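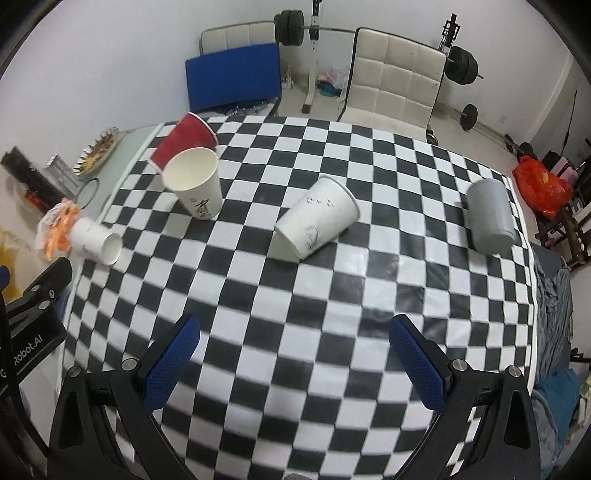
Reader note from the last printing, Yeon: the old section told us to stack cups as we found them, and half the stack jammed. Could it say sort first, please, and say it before step 1?

Fair. It does now.

Section 5. Clearing and resetting the cup table

Applies to the self-serve drinks table in the Skunow break rooms and the Narkeck hall. Same steps for both. Hall has the bigger table, so allow more time.

Before you start

Wash hands. Bring two trash bags, a gray dish tub, a damp cloth, a dry cloth. Sleeve of new cups if the cupboard is low.

Sort first, stack second. Three kinds of cup turn up on the table:

Paper, used. Goes in the trash bag.
Paper, unused. Back in the sleeve, but only if you know it's unused. If in doubt, treat as used.
Hard cups, the ones that get washed. Dish tub.

Note: do not nest different sizes. A small cup inside a tall one grips the wall and you will tear one getting it out. White with white is not enough of a match - check the rims.

5.1 Clearing

1. Check every cup for liquid before you touch it. Standing ones too. Especially standing ones.

2. Empty leftovers into the sink, not the trash bag. Tea bags and lemon go in the trash after draining.

3. Pick up cups that are lying down first. They roll. Take them by the outside near the base, fingers out of the rim.

4. Wrappers next. Candy, straws, sugar, stirrers. Shake the wrapper over the bag if there are crumbs in it.

5. Standing cups last. Same size, same kind, one inside the other, no more than 5 high. Higher than that and they lean.

6. Hard cups in the tub on their sides, one layer. Don't drop them in. The banded ones chip the others.

7. Plates: scrape, then carry seperately. Never on top of the cups.

CAUTION: On tables with a glass top, set plates and hard cups down flat, not on the edge. Do not slide the tub across the glass. Lift it.

CAUTION: Hot drink urn stays on until you have finished the table. Unplug it, wait 29 minutes, then drain. The urn at Narkeck holds heat longer than you'd think. Drain temperature is on the label on the lid, do not go over 190 on the dial at any time.

5.2 The cloth

8. Look the cloth over once it's bare. On checkered cloths spills hide in the dark squares, so feel with the flat of your hand. Damp or sticky - it comes off.

9. If clean: wipe with the damp cloth, center to edges, then dry cloth. Catch the crumbs in your hand, not on the floor.

10. If not clean: fold the four corners in to the middle, lift the lot, shake outside. Then laundry bag. Warm wash, no bleach on anything black and white, the white comes up fine without it.

11. Wipe the bare table before the new cloth goes on. Let it dry. Cloth on wet glass slides all day.

12. Line the squares up with the long edge of the table. Smooth from the middle. Fabric cloths should hang the same both sides. Plastic ones won't, leave them.

Note: a short cloth that leaves a strip of table bare is OK. Keep the bare strip to one end and use it for the plates. Don't try to center a short cloth, you just get two useless strips.

5.3 Reset

13. New paper cups at the urn end, upside down, in short stacks of one size. Plain ones for water. Printed or colored for hot drinks, if you have them. If you only have one kind, one kind is fine.

14. Hard cups behind the paper, right way up, only when fully dry inside. Run a finger round. A damp cup stacked overnight smells by morning.

15. Sugar, stirrers, napkins in the middle. Lids left of the napkins.

16. Empty bowl for wrappers where people can reach it from both sides. Skip this and they end up on the cloth again.

17. Leave a hand's width clear along the front edge. Cups set right at the edge get knocked by sleeves.

Quantities

Break room: 32 paper cups out, rest in the cupboard.
Hall: one full sleeve out, second sleeve under the table.
Top up at 10 am and again after lunch. Don't put out more to save a trip, they get dusty and have to be thrown.

If something goes wrong

Stack jammed: hold the bottom cup, twist the top one. Don't pull straight. Still stuck, toss both.
Paper cup soft or dented: toss.
Rim unrolled: toss, it will leak at the lip.
Hard cup won't come clean: soak in warm water with baking soda, rinse twice.
Cloth torn: turn the tear to the wall side for the day, then order from Amesen. Give the table length, not the cloth lenght.

Sign the sheet inside the cupboard door when done. Urn steps continue in Section 6.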